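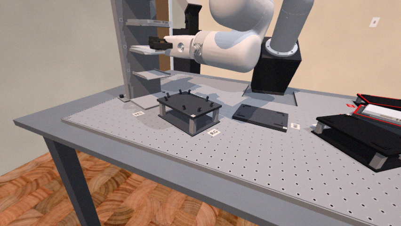
*The simulated bench in our lab automation course, with the gripper close to the middle shelf of the rack.*

I teach the spring section of lab automation at Clirkham, and every April a parent or a colleague asks why the students spend so long in simulation. My answer is that they should spend longer.

This year's class had 14 students and one assignment: move a plate from the shelving rack to another station on the bench and set it down square. They had to write every waypoint themselves. Most teams thought the hard part would be the long move across the table. It was the shelf. The space between two shelves is tight, and an approach that is a little too high or a little tilted fails every time.

A simulator lets a student fail like that all afternoon. Zoila Muñoz ran her approach to the shelf 89 times before she was happy with it, and her notes on those runs are the best written work I graded this term. On a shared physical arm she would have had three tries and a line of people waiting behind her.

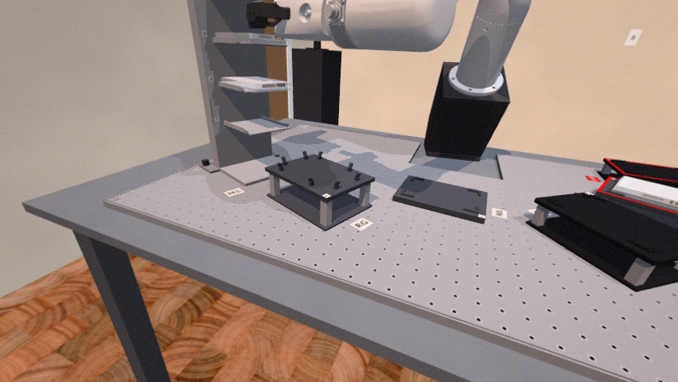
*Same bench, with a white microplate on the middle shelf.*

Lizelle Mofokeng, who teaches the section after mine, disagrees. She says students who learn on a rendered bench trust their coordinates too much, and that they need to meet a plate that was put down crooked by a tired person. She has a point. I now shift the starting position of the plate between runs and don't tell the teams by how much. Grades dropped for a week and then recovered.

I would still keep the order we have: simulation first, hardware in the last three weeks. What I would change is the report. We ask for a video of one good run, and that rewards luck. Next year I want the full log, with the bad runs left in.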